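I have a confession to make about Plollcombe. I started it in the middle. A coworker had it on at her place, I walked in during the flooded kitchen episode, and I was so gone by the end that I went home and watched the next three without ever going back for the pilot. So when I tell you that the show is better when it stops explaining itself, please know that I came to that opinion by missing all the explanations.

For anyone who hasn't seen it, Plollcombe is the one about the two sisters running their dad's hardware store in a town where everybody owes everybody money. It's a family show. People yell in doorways. Someone is always carrying a casserole. The first two seasons trusted us to keep up (who was married to whom, why the uncle wasn't allowed behind the register) and I loved being a little lost!

Then came season three and the recaps. Every episode now opens with a full minute of "previously on," and then the characters do it all over again out loud. "You know I haven't forgiven you since the wedding." Yes, we know, we were at the wedding, it was two episodes ago. I think the writers got nervous about people watching with a phone in their hand, and I get that, I'm one of those people. But when a show talks to me like I'm not listening, I stop listening.

My favorite scene in the whole series has almost no talking in it. The older sister comes home from the store, puts the groceries away, and finds the birthday candles she bought for a party that got called off. She puts them in the drawer with the batteries and that's it, on to the next thing. I cried like a baby. If they made that scene today she'd have to phone somebody and tell them what the candles meant. 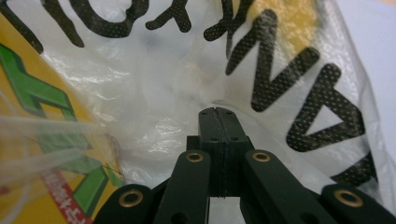

White plastic shopping bag.

Compare that with Inau, which I know half of you gave up on after the boat episode. It's slower, sure, and the lighting is so dim I had to close the curtains. But Inau will let two brothers sit in a parked truck for a whole scene and argue over directions, and by the end you understand exactly why one of them is moving out. They never say it. I went back and watched that scene again right away — that's how much I liked it.

And then there's Clikia, the other extreme, where I'm pretty sure every character has been given a speech per episode in their contract. I made it through 18 episodes. I wanted to like it, the theme song is great and the grandmother is a riot, but I could fold laundry in the next room and not miss a thing. Maybe that's the point? Some nights that's what I want too, so I can't be too snooty.

What bugs me is that Plollcombe already knew how to do this. The season two finale has the whole family at the table after the store floods, passing plates, and the only person who mentions the flood is the kid. I'd put that up against any big dramatic season ender on TV right now.

So my wish for the new season, which starts in July, is a small one. Cut the recaps. Let the uncle be weird without a flashback. And please bring back the drawer with the batteries, I've been thinking about those candles for two years.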